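Sira two-arm station – set-up and use
Section 6: Showing the station a task by remote control

Please read section 4 (emergency stop) and section 5 (homing the arms) before you start. In this section you learn how to record a task by moving the two hand controllers. The arms on the table follow your hands, and the station saves the movement together with the camera pictures. One saved movement is called a demonstration.

6.1 Before you switch on

1. Put the bin, the rack and the clothes stand in their places on the table and beside it. Use the placement sheet that came in the Dusholm box.
2. Check that both arm mounts sit firmly on the base rail. If a mount can be moved by hand, tighten it as in section 3.2.
3. Look along the gripper cables. A cable must have enough slack for the arm to stretch fully, but it must not hang into the bin.
4. Put the garments in the bin. Do not fold them. The task must be shown with clothes lying as they fall.

Caution: Do not put your hands over the table when the arms have power. If you need to move a garment, press Pause on both controllers first, and wait for the tone.

6.2 Connecting the controllers

1. Switch on the station and wait until the start screen shows "Ready".
2. Take the left controller in your left hand and hold it still, with the trigger open.
3. Press the side button for two seconds. The left arm makes a small movement and is now connected.
4. Do the same with the right controller.
5. Close and open each trigger once. Each gripper should follow.

Note: The arms do not jump to the position of your hands. They only follow the movement from the moment you connect. If your arm becomes uncomfortable, hold the side button, bring your hand back to a good position, and release it.

6.3 Recording a demonstration

1. Choose "New task" and type a short name. Use the same name for all demonstrations of one task, also the same capital letters.
2. Press the foot pedal once. Recording begins after a short tone.
3. With the left arm, take the garment near the collar or shoulder and lift it straight up. Lift slowly – a fast lift makes the cloth swing, and then you must wait.
4. With the right arm, take the hanger. Do not close the trigger completely. The gripper needs only enough force that the hanger does not turn.
5. Bring the hanger to the garment, and keep the garment as still as you can.

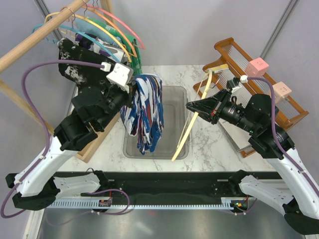 6. Guide one end of the hanger into the neck opening, then into the shoulder. Open the left gripper, take the other shoulder and pull it over the free end.
7. Carry the hanger to the clothes rod and hook it on. Let go only when the hook rests on the rod.
8. Press the pedal once to save. If something went wrong and you do not want to keep it, press the pedal twice within one second.

Note: A small correction is not a mistake. If you miss the collar and take it again calmly, keep the demonstration. Delete it if a garment fell outside the bin, or if the two arms touched each other.

6.4 How many demonstrations are needed

For one kind of garment we advise 200 demonstrations before the first training. Change the garment and its position in the bin often. The ready-made set Mussa, which you can load from the menu "Library", contains 2248 demonstrations with shirts and can be used together with your own.

The internal disk has place for over 3000 demonstrations of normal length. When it is nearly full, the start screen shows a yellow bar. Copy the files to another disk before you delete them.

6.5 If something does not work

The arm follows with a delay: close other programs on the control computer and connect the controllers again.

The gripper does not open: release the trigger fully. If it stays closed, press Pause, switch off the arm power and check the plug of the gripper cable.

Message 3720 appears: the two arms came too near to each other. Move your hands apart slowly until the message goes away. The recording is stopped and is not saved.

Continue with section 7, Checking and sorting your recordings.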